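Surface Wear and Finish
Unit 3: Scratches, scuffs and polish
Notes prepared by P. Ververidis

3.1 Terms
A scratch is a single groove left by one hard point. A scuff is a patch of many shallow marks with no main direction. Polish is the loss of fine texture through repeated light rubbing. The three often occur on the same part and should be logged separately.

3.2 Reflection
A smooth surface sends light back at one angle and looks bright from that angle only. A rough surface spreads light and looks dull from all sides. Gloss readings are therefore taken at a fixed angle. In the Oddale set, 770 panels were read at 60 degrees; 17 were rejected for bent edges.

3.3 Wear rate
Volume lost = k × load × sliding distance / hardness
k has no units. Hardness is that of the softer body. The formula does not hold once coating has worn through to base metal.
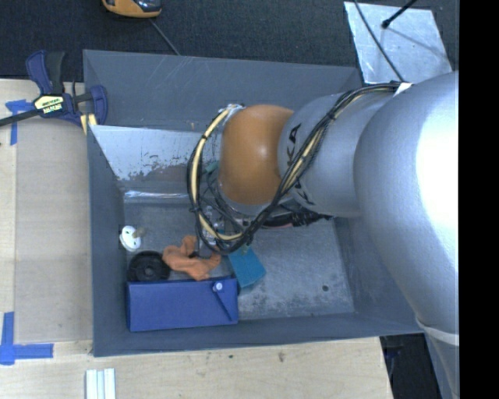
Fig. 3.1. Scuffed metal floor and pale scratches on the far wall of a gray bin.

3.4 Reading and problems
Slaoui, course reader, section on coatings.
Problem 1. A slider travels 3,268 m under constant load. Find the change in volume lost if hardness doubles.
Problem 2. Explain why a gloss reading taken across a scratch differs from one taken along it.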